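How a Robot Arm Is Shown What to Do

Part 4 of Machines at Work, for readers aged 9 to 12 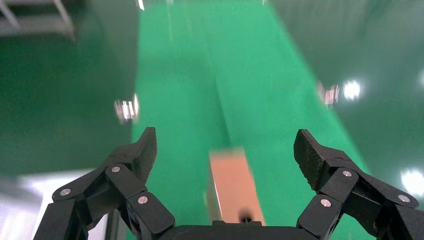 A gripper with its fingers open and a small block between them. The round silver pins are the joints of the fingers.

A robot arm has motors, joints and a computer. When it is first switched on, it does not know any jobs. Someone has to give it instructions.

One way is to write a program. The programmer types in every position the arm must reach, in order. This works well if the parts always arrive in the same place. It works badly if a block is sometimes turned sideways or sits a little further to the left.

Another way is to show the robot the job. Engineers call this teaching by demonstration. There are two main kinds.

Teaching by hand

In the first kind, a person takes hold of the arm and moves it. The motors are set so that they hold up the weight of the arm but do not push back. The arm then feels light, a bit like a door on good hinges.

While the person moves it, sensors in each joint measure the angle of that joint. The computer writes the angles down many times a second. At the end there is a long list of numbers. If the robot runs through the list from top to bottom, it repeats the movement.

Teaching by remote control

In the second kind, the person does not touch the robot. They hold a controller, and the arm copies what the controller does. If the hand goes down, the gripper goes down. If a trigger is squeezed, the fingers close. The proper word for this is teleoperation. "Tele" comes from a Greek word meaning "far off", as in telephone and television.

Remote control keeps the person's hands and arms out of the way of the robot's cameras. It is harder to learn, though. At the Teltenwood workshop in Nadville, new operators practise for 14 hours before any of their work is saved.

What the wrist camera is for

Many robots have a small camera fixed near the gripper. It moves wherever the gripper moves, so the fingers stay sharp in the picture while the background can turn into streaks. You can see the same effect from a fast train if you look at the window frame and then at the hedges outside.

The camera pictures are saved together with the joint angles. Each picture is matched to what the arm was doing at that instant. One complete try at the job, with all its pictures and numbers, is called an episode.

Why one episode is not enough

Suppose the job is to pick up a block. If the robot has only one episode, it can only copy one movement. Move the block by the width of your thumb and the fingers may close on air.

So the operator repeats the job with the block in different places. For a simple pick-up, the Teltenwood team records 2000 episodes. Ekene Uzor and Lindalva Dantas take turns at the controls and stop for a rest after every 29. Kaiwen Xu checks the recordings and removes any in which the block was dropped.

A computer program then looks for patterns in the episodes. It works out which movements usually go with which pictures. This stage is called training, and the result is called a policy. A policy takes in a new picture and gives out the next small movement.

Testing

A trained robot has to be tested with the block in places that were not in the recordings. If it misses, the team looks at where it missed and records more episodes there.

Words to know

Gripper: the part of a robot that holds things.
Joint: a place where two parts meet and can turn.
Linkage: a set of bars joined by pins, so that moving one bar moves the others.
Episode: one recorded try at a job.
Policy: the rules a robot has learned for choosing its next movement.

Text by Jummai Mohammed. Last checked October 29, 2020.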